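How to Budget for a Bin Picking Cell Before You Call a Dealer

Posted December 1, 2020

If you are reading this, somebody has probably asked you what a robot that picks parts out of a bin is going to cost, and you would like to give them a number that holds up. I've been through it twice now, once at Atoritz and once at Bedoya, and the first time I got it badly wrong, so let me walk you through how I do it these days.

Start with the parts, and leave the arm for later. I know, the arm is the fun bit! But go and stand by the bin for a morning and write down the longest part, the heaviest part and the one that likes to end up flat against a wall. Those three decide your reach, your payload and most of your gripper.

Next, open a spreadsheet and give the gripper its own line. Then give the fingers another line, with spares. Ours at Bedoya came to $1131 for a spare set, and Hatem Benjelloun, who signed for them, still brings it up at lunch.

After that, list everything that hangs off the arm or sits near it: air tubing, fittings, cables, cable ties, clamps to keep the bins from walking, a table that doesn't wobble. It looks like pocket change until you add it up. We spent $2783, and I had budgeted nothing at all (I was very new).

Now put in hours. Socorro Villanueva taught me to set aside 40 hours for testing with real parts in real bins, scuffed ones included, before anybody talks about a start date. I would take her word over any brochure. Shiny bar stock in a worn metal bin can be hard on a vision system, and you want to learn that on a trial, with the invoice still unsigned.

Ask each dealer for a trial with your own parts, and ask for at least 5 different layouts, with some bars close to the walls. Get the misses in writing along with the picks.

Last of all, choose the arm. By this point you will know what it has to reach and carry, and the quotes get much easier to compare. If yours come in before February, leave a little room for shipping.
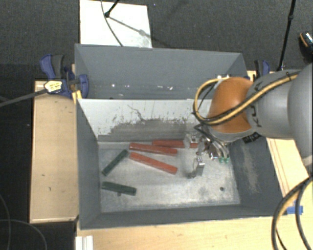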